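We use cookies to remember your settings. Accept | Manage preferences

Club Guides > Robot Arm > Beginner Tasks

How to record your first fruit-to-basket demonstrations

September 26, 2026
Written by Bảo Phùng for the Clakdale student robotics club

This guide is for new members who finished the safety lesson and can already move the arm with the leader handle. If you cannot do this yet, please ask Panya Tanasarn for a practice hour first. The task is simple to say: the arm picks up one fruit from the table and puts it in the basket. To record it well is more difficult, and in my first week I had to throw away almost everything.

What you need

The Yensuk arm with the padded fingers, the wrist camera, the club laptop with Flidis installed, and the box of table objects from the shelf. You also need one partner. One person drives and the other person watches the laptop and resets the table.

Step 1. Prepare the table

Wipe the white table and let it dry. Crumbs and small marks are visible in the recordings, and a model can learn strange things from them. Close the blinds and use only the ceiling lights. In the spring we recorded half of a set in the morning and half in the evening, and the shadows were so different that the two halves did not work well together.

Step 2. Start Flidis

Open Flidis and choose "New session". Write the name of the session like this: task, your initials, number of the session. Do not use spaces in the name. Check that the wrist view is moving when you move the arm. If the view is frozen, unplug the camera cable at the laptop side and plug it in again. Do not pull it at the wrist side – the connector there is weak and we already replaced it.

Set the episode length to 492 frames. This is enough for a slow driver. If you finish early, press the pedal and the episode is saved at once.

Step 3. Place the objects

Put the basket on the right half of the table, inside the reach of the arm. Then add the target fruit and one or two objects which are not the target. We call them distractors. Change their places after every episode, but keep the basket still for the whole session.

For the target, begin with the apple. It is round and the fingers can close on it from almost any side. The avocado half is harder because it should be lifted without turning it over, so leave it as a distractor until you have more practice. The cup is a good distractor too, because its walls are see-through and the model has to learn to ignore it.
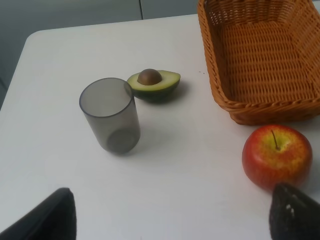

Before you press record, open the fingers completely and go to the start pose. Every episode must begin from there. Drive down slowly, stop for a moment when the fruit is between the fingers, and only then close. Lift straight up before you go sideways, or you will hit the rim of the basket. Open the fingers low inside the basket, so the fruit does not fall from high.

Step 4. Keep or delete

Your partner decides, not the driver. Delete the episode if the arm pushed a distractor, if a hand came into the view, or if you needed more than two tries to grasp. Keep it if you were only slow.

A normal session gives up to 58 good episodes. After that most people become tired and the driving gets worse, so please change places or stop.

Step 5. Upload

Copy the session to the folder "Ulledness" on the club drive and write one line in the log sheet. Our shared set has now 2,195 episodes with the apple. Do not rename old files, even if the name has a mistake. Write the mistake in the log and Panya will correct it.

If the upload stops in the middle, start it again with the same session name – Flidis continues from the last complete episode.

Contact the club | © 2026 Clakdale Student Robotics | Back to top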